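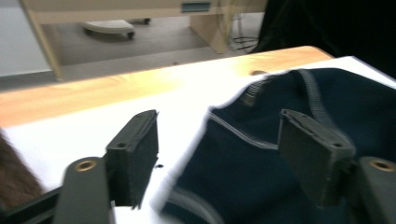 Where does all that lost property at the Portela laundry room end up? It gets washed, folded and put out on the long table for anybody to claim, and whatever is left after 30 days goes to the Rurkik op shop down the hill.

I've lived in the Portela building for longer than I care to admit, and I only found that out on Saturday, when I went down for a missing pillowcase and came back upstairs with a news story (and no pillowcase, thanks for asking).

The big news is that the shelf of shame is gone! If you've ever used the machines in the basement you'll know the one I mean, the sagging shelf over the dryers where single socks, beach towels and somebody's good jumper all went to live forever. It came down last month. In its place there's a proper sorting day on the first Saturday, and over 151 pieces went through in the first round. I did ask how many of those were socks. Too many, was the answer.

The way it runs is pretty simple. Anything left in a machine or on the floor goes into the tubs by the door. On sorting day it all gets a wash if it needs one, then it's folded and put into one of four piles: tops, bottoms, linen, and what the sign calls "bags and bits". That last one is my favourite. Bags turn up all the time, apparently, usually the squashy zip-up kind people carry their washing down in and then walk off without. Zips are done up before anything goes on the pile, and pockets are checked, which is how a set of Groser Street garage keys finally got back to its owner after most of a winter.

Folding turns out to be a matter of strong opinion down there. I fold trousers the way my mum did, in half and over the back of a chair, and I was told very kindly that this wouldn't do. The house style is legs together, smooth the top half flat, then work down towards the hems so the whole thing makes one long neat shape before you bring it in. White paper goes down on the table first, which keeps the clean things off the wood and makes dark stuff much easier to see. Black trousers are the worst for it, every bit of fluff shows up and half the time you can't tell the front from the back until you find the label.
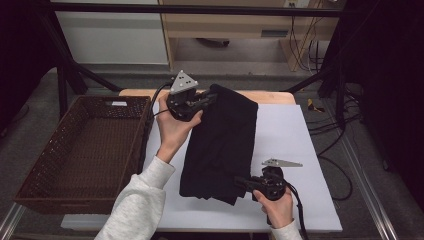
Dark clothing gets its turn on the papered table.

I had a go at a few pairs myself and got a bit better at it, though the bottom edges kept wandering off on me. Fitted sheets I left to the experts. There's a limit to what I'll attempt before lunch.

If you want something back, you don't need a receipt or a photo or any of that. Come down, have a look through the piles, and if you can say what it is and where you left it, it's yours. Delicate things and anything that looks expensive are kept in the cupboard, so do ask if you can't see yours on the table. There were 3 wool coats in there when I had a peek, all of them lovely and none of them mine, worse luck.

Leftovers go to Rurkik in time for its Monday opening, and the shop has asked for clean, dry clothing in any size. It's very short of kids' pyjamas and plain dark trousers for people starting new jobs, so if you're having a clear-out at home you can add to the pile. Stained or torn things aren't wanted for the shop but can go in the rag tub under the sink, where Prernico, the bike repair place on the corner, picks them up for the workshop.

The next sorting day is the first Saturday in February, from nine in the morning until it's all done, which last time was a little after one. The kettle will be on. Spare hands are welcome and so are baskets with handles, as two of the old ones have given up completely. Enter by the side door off Groser Street, the front lift still isn't going down to the basement and there's no word yet on when it'll be fixed.

And if you've come across a yellow pillowcase with a scalloped edge, please leave it on the linen pile for me. I've still got the other one.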